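Osotar 14: o planeador passa a correr separado do controlo

A versão 14 do Osotar ficou disponível internamente a 28 de julho e muda a forma como as duas camadas do sistema comunicam. Até agora, o planeador de movimentos e o controlador dos braços partilhavam o mesmo processo. Quando o planeador demorava a resolver uma trajetória apertada, o controlador ficava à espera e os braços paravam a meio do percurso.

Na nova versão, o controlador corre a 800 Hz num processo próprio e recebe do planeador troços curtos de trajetória. Se um troço não chega a tempo, mantém a última posição válida e regista a ocorrência. O formato dos registos é o mesmo do Skarnero, pelo que as ferramentas de análise existentes continuam a funcionar.

A perceção também foi revista. O módulo Jaber combina a vista geral da bancada com a vista do punho, e é esta segunda que decide o ponto de preensão nas latas.
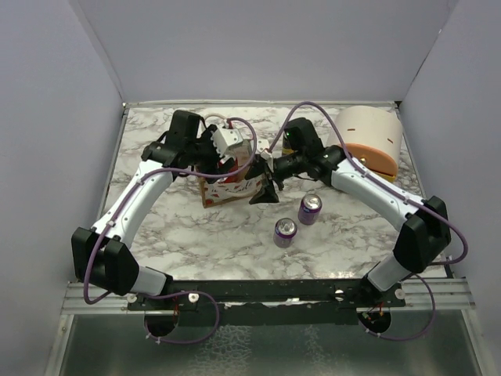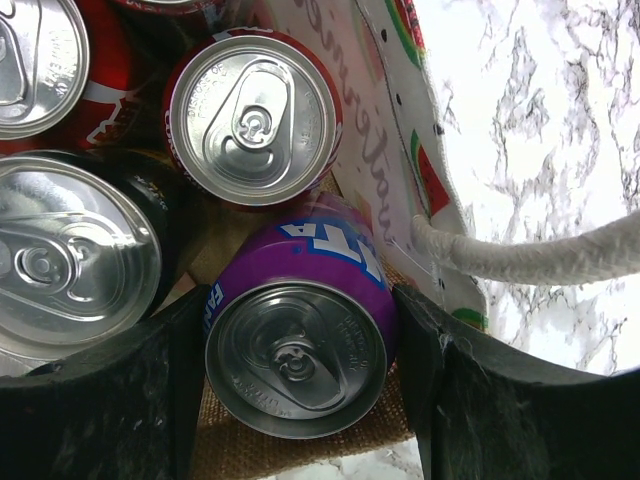
As tampas metálicas continuam a ser o caso mais difícil. Os reflexos alteram o contorno estimado e, quando há várias latas encostadas, o Jaber tende a juntar duas numa só. O conjunto de teste tem agora 783 recortes anotados à mão, 63 dos quais com este erro na versão anterior. Os resultados completos serão publicados no número de agosto.

Quem usa o Surkberg para reproduzir sessões antigas deve converter os ficheiros de calibração antes de atualizar. O conversor vem incluído e não altera os originais. As configurações com um só braço não precisam de conversão, mas convém rever o limite de velocidade do punho, que passou a ser definido por junta.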